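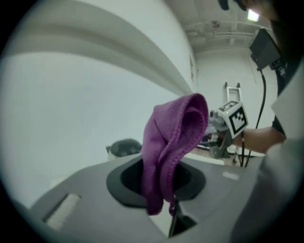 4. Segmentation and relative pose estimation

4.1 Inputs

Each session gives us one wide-angle video stream per gripper, a pose track per gripper and a log of jaw widths. The policy described in Section 5 is trained on short pieces of a session, each with one purpose: take hold of the cloth, bring the kettle and the cloth together, wipe, let go. Our operators are not asked to mark where one piece ends and the next begins. Early trials at the Pledholm site used a foot pedal for this, and the operators forgot it so often that the marks could not be trusted. The software now has to find the boundaries on its own.

4.2 Time alignment

The streams are recorded on separate clocks. Rutero, our recording tool, stamps every image on arrival, and the stamp includes whatever delay the cable and the host add. We estimate a fixed offset for each pair of streams by matching the speed of the marker cube, as seen by the opposite camera, against the speed in the pose track of the gripper that carries it. One offset per session was enough. We tried a drifting offset as well and saw no change in the boundaries it produced, so it was dropped.

4.3 Relative pose from the cube

The two pose tracks are good over short distances but slide apart over a long session. For work with two hands this matters more than the absolute error — a policy that wipes a kettle needs to know where the cloth is with respect to the kettle, and has little use for the position of either in the room. We therefore correct the tracks with direct sightings of the cube. Two faces of the cube are often in view together, and when they are, we solve for a single pose from all visible corners. With one face only, the solution can flip between two orientations. In that case we keep the one closer to the prediction from the pose tracks, and throw the sighting away if neither is close.

Lens distortion is strong near the rim of the image circle. Corners found there are given less weight, and the weight falls to zero before the dark border is reached.
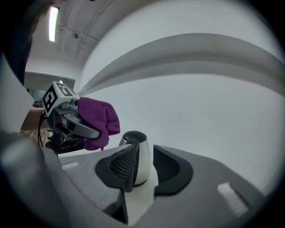

Figure 2. View from the gripper holding the kettle. The second gripper, with the cloth in its jaw, carries the marker cube used for the relative pose.

4.4 Finding the boundaries

A boundary is proposed wherever a jaw width changes and then settles. Soft objects make this harder than we expected. A kettle stops the fingers firmly, and the width signal has a clear corner. A bunched cloth goes on giving way under the fingers, and the signal creeps. We fit a two-part line to each window of 300 samples and accept the break point only if the second part is nearly flat. For cloth the window is widened to 600 samples. Which setting applies is decided by a small classifier that looks at the area between the fingers, written by Areti Gkikas for the earlier Vlachopoulos recordings and used here without retraining.

Proposals from the two grippers that fall close together are merged. Pieces too short to contain a useful motion are joined to the one before.

4.5 Manual checks

Juwita Harahap went through the proposed boundaries in Cokine, our playback viewer, which shows both streams side by side with the width signals underneath. Most of the corrections she made were at the moment of letting go of the cloth, where the fabric tends to cling to a finger after the jaw has opened. The rule places the boundary at the opening. We moved it to the point where the cloth is clear of the finger, and used the corrected boundaries for all training runs reported in Section 5.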